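Groups > Manipulation > Meetings > Minutes

Search minutes Go Advanced

Manipulation Group, regular meeting
October 22, 2018
Chair: Sarmīte Vītola
Minutes: the person who arrived last, as per tradition

1. Previous minutes

Approved, with one correction. The April minutes record that the gripper pads "will be replaced shortly." The word "shortly" is struck.

2. Purba: results on the cloth condition

Sarmīte presented. For those who missed the spring, Purba is our attempt to choose a grasp without first deciding what the object is. The old method, Trikier, names the thing, looks up a shape for it and then goes after the shape. Trikier is very good at this when it has the name right. When it has the name wrong it is equally confident and closes on a good deal of air.

Purba skips the naming. It takes a difference between the bare surface and the surface with things on it, cuts that into patches, and ranks the patches by how well two fingers could close on them. The trouble is that "bare surface" was always a gray board, and a gray board stays where it is put. Cloth does not. Each time an object is pushed or set down, the fabric picks up a fold, and the fold shows up in the difference as something new and possibly worth picking up.

The test was 30 layouts on red velvet, five attempts per layout. Layouts were drawn from the usual bin, so a toy sandwich may find itself in the company of a piece of fruit. The same layouts were given to Trikier, in the same order. Shadows were left in on purpose. Several members asked last time whether we could simply light the table better, and the chair repeated that the point is to find out what happens when we can't. 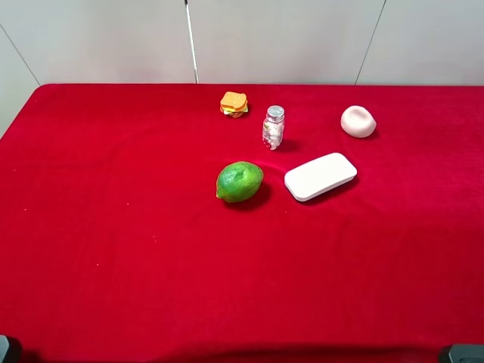

Minutes, vol. 5, p. 30

Discussion went object by object for longer than the agenda allowed.

The green citrus fruit was the easiest for both methods. Trikier calls it a lime, Purba calls it patch two, and either way the fingers go across the short axis. There was a short exchange over whether it is in fact a lime. The chair ruled that this was exactly the kind of question Purba was designed to avoid, and moved on.

The glass jar with the metal cap gave the most trouble. The depth reading goes straight through the glass in places and comes back from the contents, so Purba sees a cap floating over a lump. It has learned to take the cap, which works as long as the cap is screwed on. A motion to check the cap before each trial was carried without debate.

The white block is pale, smooth and low, and its shadow is nearly as strong a signal as its own edge. In the first version Purba treated block and shadow as one wide object and opened the fingers too far. Sarmīte's fix is to throw out any part of a patch that changes brightness but not height. It costs us very little on the block. On the pale pink object it costs rather more, as the depression in the top also changes brightness and the filter is inclined to nibble at it. What remains is a ring, and Purba then tries to pinch the rim. Sometimes this is a fine grasp. The group did not agree on whether to count it as skill.

Folds: still proposed as grasps, though they now rank low enough that the arm reaches for one only after it has run out of objects. The remaining case is a fold right beside something heavy. Lint was raised as a possible false positive. Specks are below the size cutoff and have never been ranked, and the member who spent two evenings with a lint roller asked that this be recorded.

Overall, Purba did better than Trikier on the cloth and slightly worse on the board. Sarmīte would like the board result stated in the abstract. Another view was that it could go in the supplement, where it would be safe. The abstract won.

Planning time came up last. The median is 890 milliseconds from capture to chosen grasp, most of it spent on comparing surfaces. It was felt that this is acceptable for a table and would not be for a conveyor, and that we should stop mentioning conveyors in the introduction.

3. Next steps for the paper

a) Rerun with the shadow filter switched off, same layouts, so that the comparison is clean.
b) Refresh the bare-surface reference after every pick. At present it is taken once per layout, and by the last attempt the velvet has moved on.
c) Try a second fabric. Linen was suggested. Corduroy was suggested by somebody who will not be doing the work.
d) Rewrite the section on failures so that it has failures in it.

4. Bromeck

The Bromeck calibration script still writes its output to a folder named "final_new." There is also a folder named "final." They differ, and both are in use. To be merged before the next set of trials. Owner: vacant.

5. Uson

Uson have asked whether Purba can be had as a package they could install. The chair will reply that it can, once it installs on a second machine here. Members were asked to refrain from promising dates - in particular the date promised in April.

6. Any other business

The whiteboard is not a storage location for jackets.

A request for a shorter agenda was held over for lack of time.

Recent minutes
Trikier: what to do about mugs
Gripper pads, continued
Gripper pads
Bromeck calibration, first discussion
Room booking and related grievances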